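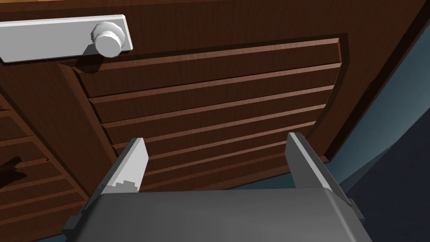 4.3 采购前的规划：夹爪、相机与预算的先后次序

写到这一节，我们想先请读者多一点耐心。前面两节讲的是任务定义和策略训练，读起来大概还算紧凑；这一节谈的是钱、货期和清单，按理说放进附录也无妨，可是我们在准备这个项目的过程中，花在这些事情上的时间实在不比花在算法上的少，身边好几个刚起步的课题组来问的也多半是这些（有时连学习率都顾不上问，先问夹爪买哪一种），所以最后还是决定写进正文，而且写得细一些。

先交代一下我们手里的条件。Kuruc 项目的目标是让单臂平台在普通居室里开合柜门、抽屉一类的家具，设备经费在立项时已经定下，分2期拨付，第一期必须在11月之前完成招标。换句话说，机械臂、夹爪、腕部相机、控制柜和安装台架这5个大项，都得在还没有摸到任何实物的时候就写进预算表。负责报账的同事很友善，但表格一旦提交，改动就得重新走一遍流程，我们当然希望尽量少麻烦人家。

起初我们的做法相当朴素：把几家供应商的样本册摊开来，照着负载、重复定位精度和价格排个序，挑一个看上去最划算的。Pradbridge 的报价单写得很清楚，Grestanura 的配件目录也齐全，两边的销售工程师都很耐心地回了我们一封又一封的邮件。问题在于，样本册上的参数回答不了我们最关心的事情：夹爪的外壳有多宽，伸到柜门跟前还剩多少余地，手指张开以后能不能顺顺当当地绕到拉手那一侧，腕部相机又会被手指挡掉多少视野。这些问题跟具体的家具有关，也跟相机装在哪里有关，单看数字是很难想明白的。

于是我们把次序调了过来，先在仿真里把候选的硬件组合搭好，用它们去接近虚拟的家具，看过以后再填预算表。图4是这一阶段的一幅渲染画面。深红褐色的木柜门上有一块百叶式的凹板，浅灰色的金属拉手底板横在左上方，底板靠右端有一个白色的圆形凸钮；平行夹爪张着两指，停在底板和凸钮下方不远处，指尖朝着百叶板的中部。我们对着这类画面讨论了很久，话题大半落在夹爪的外壳上。从这个角度看过去，外壳占掉了画面下三分之一的大部分宽度，靠下的几条百叶也有一部分被手指遮住了。对只做抓取的人来说，这或许算不上什么大事，可我们的策略网络要靠腕部图像判断门板的朝向，下方的视野少一块，心里总归不太踏实。

图4 仿真环境中平行夹爪接近百叶柜门时的渲染画面。

这幅画面还让我们注意到渲染设置本身的局限。拉手底板下方的阴影边缘呈阶梯状，左侧较窄的那一段百叶上也有一小块边缘参差的黑影。做采购判断时，这样的阴影基本不碍事，几何关系看得清楚就够了；可是如果有人打算用同一套画面去评估相机的感光性能，或者据此决定要不要加买一盏补光灯，我们会劝他再等一等，借一台真机来拍几张再说。我们自己在预算表里把照明单列成一行，先填了一个保守的数目，备注里写明“待实物测试后调整”，后来证明审批的同事对这种写法很能接受。

下面说说清单是怎样一步一步定下来的。每一种候选组合，我们都在仿真中做200次接近动作，柜门的位置和相机的安装角度在给定范围内随机变化，记录两类量：一类是夹爪外壳与家具之间的最小间隙，另一类是拉手区域在腕部图像中的可见比例。这里完全不涉及策略学得好不好，接近轨迹都由规划器给出，所以跑起来很快，一个下午喝两杯茶的工夫就能把一种组合看完。我们把结果和报价并排放在同一张表里，开会的时候人人都能看懂，连平时不太过问硬件的同学也愿意来提意见，这一点我们觉得特别难得。

表格摊开之后，有几处花钱的想法跟着变了。原先我们打算把余钱尽量投到机械臂上，买负载更大的一档；看过间隙的数据以后，大家倾向于臂选中档，把省下来的部分留给一副更窄的夹爪，外加一套可以更换的手指。手指是消耗品，这件事说起来人人都懂，做预算时却最容易漏掉。柜门这类任务里，指尖要反复蹭过木边和金属件，我们按60副备用指垫来估，分摊到两个拨款期里，单价虽低，合起来也是一笔要认真写进表里的支出。相机支架同样如此，我们在 Lumuso 订了可调角度的一种，比固定式的贵一些，换来的好处是安装位置可以晚一点再定。

货期也值得多说几句。夹爪和机械臂如果来自不同的厂家，中间那块转接法兰往往要另外加工，图纸确认、打样、返修，来来回回很花时间。我们建议把法兰当作一个独立的条目来管理，给它单独的负责人和单独的到货日期，不要让它缩在“其他配件”里面。同样需要提前问清楚的还有线缆：腕部相机的线要跟着关节走，长度留短了会扯，留长了会缠，最好在下单之前就用仿真里的关节极限姿态量一遍。做这件事并不需要什么高明的工具，我们是一边转着模型一边拿表格记的，笨是笨了点，胜在放心。

至于家具，我们的意见是宁可早买。仿真里的柜门可以随便换，实验室里的却要占地方、要运输、要固定在墙上或台架上，门的铰链松紧也各不相同。第一期经费里我们只安排了两件家具，一件带百叶门，一件是平板门，拉手形式也尽量选得不一样，其余的等真机调通以后再补。选百叶门有一点私心，它表面的凹凸多，明暗条纹密，对视觉算法是个不小的考验；平板门则留作对照，调试接触力的时候比较省事。

当然，这套做法有它的前提。仿真模型的外形尺寸必须和供应商提供的三维图一致，我们曾经用过一个来源不明的夹爪模型，外壳比实物图纸窄了一圈，算出来的间隙自然偏乐观，幸好在提交预算表之前核对时发现了，整组数据重新跑过。从那以后，每一个模型文件旁边都附上图纸版本号，谁改动谁登记。另外，接触、摩擦和门板本身的变形，我们在采购阶段一概没有考虑，这些量对间隙和视野的判断影响有限，对后面的开门成功率则关系很大，因此本节的数据请只当作选型的依据来看，不宜拿去和第5节的实验结果相比较。

最后补充一下预算表本身的格式。我们用的是三栏：必需、可推迟、视测试结果而定。机械臂、夹爪、法兰和第一批指垫归入必需；第二台相机和其余家具归入可推迟；照明以及力传感器归入第三栏。每一行后面都注明判断来自哪一份报价或者哪一组仿真记录，方便日后接手的同学查找。空白的模板随代码一并放在项目仓库的采购目录下，各组可以按自己的拨款周期增删栏目，如果发现哪一行写得不清楚，也欢迎来信告诉我们。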